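Against the clean demonstration

Lewis Chisholm, 13 Dec 2023

Most groups that collect teleoperated demonstrations throw away the ones that look bad. The usual rule is simple: if the operator hesitates, regrasps or drops something, the episode is marked as failed and left out of training. I followed that rule for two years and I now think it is wrong, at least for cloth.

Cloth has no fixed shape to recover to. A cup knocked over is still a cup, and a policy trained on upright cups can often be patched with a few extra episodes. A shirt that slips has entered a state that may appear nowhere else in the set. If the recovery is deleted, the policy has no example of what to do next, and it will usually repeat the last motion it knows. Anyone who has watched a gripper close on air over and over has seen the result.

Our laundry set at Gedura was collected in July, in a furnished kitchen in Rendville. It holds 193 episodes. Under the old rule, 60 of them would have been dropped. Vlasta Softić argued for keeping all of them, with the slips marked by start and end time, and Kittipong Chaiyaporn wrote the labeling tool to make that cheap. I argued against it. My concern was that slow, uncertain motion would be copied along with the useful part.

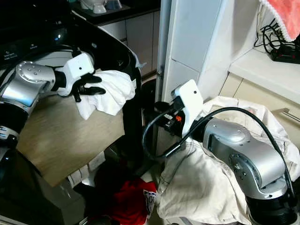
Data collection / Opinion

A white cloth pinched in the left gripper, bunched around the fingers, is the kind of grasp our old guide would have told an operator to redo. There is no clear corner and no flat edge. A red garment lies crumpled below and a large off-white fabric is rumpled around the right arm. I would once have called this a poor starting point for a demonstration. It is close to what a home robot will meet on most days, and a set that leaves it out describes some other task.

My concern about slow motion was partly correct. The first policy trained on the full set did pause more. The fix was to cut idle time at the start and end of each episode and to lower the weight on stretches where neither arm moved. It did not require deleting the slips. Špela Vukadinović then ran 40 trials with each policy on the same mixed pile. The one trained on the full set regrasped after a slip in most cases; the other rarely did. Forty trials is a small number and the pile was ours, so I would not stretch this further than cloth handling on two arms.

There are episodes that should still go. A dropped network link, a wrong calibration file or an operator who stops to talk teaches nothing about the task. We removed 10 for such causes, and each removal has a written reason in the log. The test I propose is whether the fault came from the world or from the recording. Faults from the world stay.

The harder problem is pay and instruction. Operators are commonly scored on episodes accepted per hour, and they learn quickly to pick the easy item and avoid the tangled one. No later filter can undo that – the hard cases were never recorded. Spyros Mujić has suggested paying by session and assigning the first item at random. It costs more per episode. I think it is worth the money, and I would cut the size of the set to afford it.

The Tlapale guide, which several groups have copied, still tells operators to begin again after any missed grasp. That line should be taken out in the next revision.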